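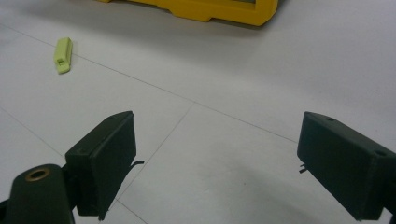

Ketach Junior, Issue 6, page 14

A Place for Every Screw: How Sorting Works

A small part that falls on a tile floor is hard to find. Tiles are flat and hard, so a washer can roll a long way before it stops. The thin lines between tiles are called grout lines. They are filled with a sandy paste that sits slightly lower than the tile, and a pin or a tiny screw may come to rest in them. Workshops lose fewer parts when each kind of part is kept in its own container.

What is a parts organizer?

A parts organizer is a case that holds small drawers. The case is called the cabinet. The drawers are arranged in rows (side to side) and columns (up and down). A set of rows and columns is called a grid. To find the number of drawers in a grid, multiply the rows by the columns. Three rows and three columns make nine drawers.

Each drawer has an address. Say the row first and then the column: "top left," "middle right," "bottom center." The drawer in the very middle is just called "center." With an address, one person can tell another where a part is without pointing.

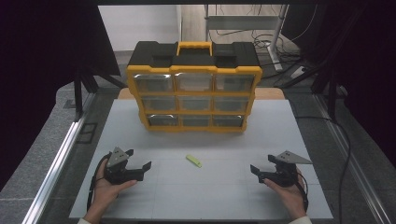

A reader in Bermúdez wrote to ask why the drawers are not simply made bigger, so that a cabinet would need only one or two. A big drawer holds more, but the parts inside it mix. Finding one screw among many different ones takes longer than opening the correct small drawer.

Why clear plastic?

Clear or tinted plastic lets light through. The contents can be checked while the drawer is shut. A solid drawer needs a label, and the label must be changed when the contents change.

Sorting by property

A property is something about an object that can be seen or measured. Length, color, shape and material are properties. Choose one property and sort everything by it. If a group is still mixed, choose a second property and sort that group again.

The parts room at the Ovgate workshop uses number codes. Drawer code 2447 is for short screws, and 3853 is for long ones. The screws in both drawers have the same thread, so length is the property that separates them.

Try it

You need an egg carton and a handful of buttons, beads or dried beans. Keep them away from very young children.

1. Write an address for each cup on a sheet of paper.
2. Pick one property.
3. Put each object in a cup.
4. Read an address aloud and ask a partner to fetch what is there.

Words to know
Cabinet: a case that holds drawers.
Grid: rows and columns together.
Property: something that can be seen or measured.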